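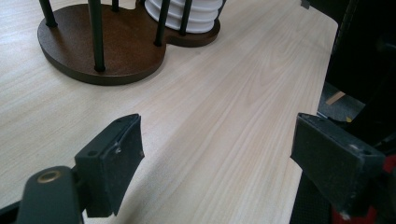

Dark wooden base with thin black rods, on a pale wooden table.

Checking a chassis number before you buy a pre-war car

These notes apply to the Laaksonen tourer and to the two-seater bodied at Karkbridge. Allow an hour with the car, in daylight, and take a torch, a soft brass brush, white spirit, tracing paper and a wax crayon.

1. Ask the seller for a copy of the registration papers before you travel. Write the chassis and engine numbers on a separate sheet.

2. Open the left side of the bonnet. The maker's plate is fixed to the bulkhead with four rivets. Plates are easily replaced, so treat this number as a pointer only.

3. Find the number stamped in the frame. On cars up to chassis 1,402 it is on top of the left front dumb iron, behind the spring eye. From 1,403 onwards it is on the outer face of the rail, 300 mm behind the front crossmember.

4. Clean the area with white spirit and the brass brush. Do not use a wire wheel or emery cloth, as the stamping is shallow.

5. Lay the tracing paper over the digits and rub with the crayon. The digits should be of one height and evenly struck. Grinding marks, filler or a weld bead within 20 mm of the stamping need explaining.

6. Read the engine number on the crankcase flange, below the magneto. Many engines were changed in service and a mismatch is common. It affects the price more than the identity.

7. Compare your rubbing with the Notby register, which lists 2,148 frames. Judite Marinho answers queries by post and will want the rubbing itself, with your name on the back.

Step 3 corrected 7/2/21, with thanks to Murray Fairweather.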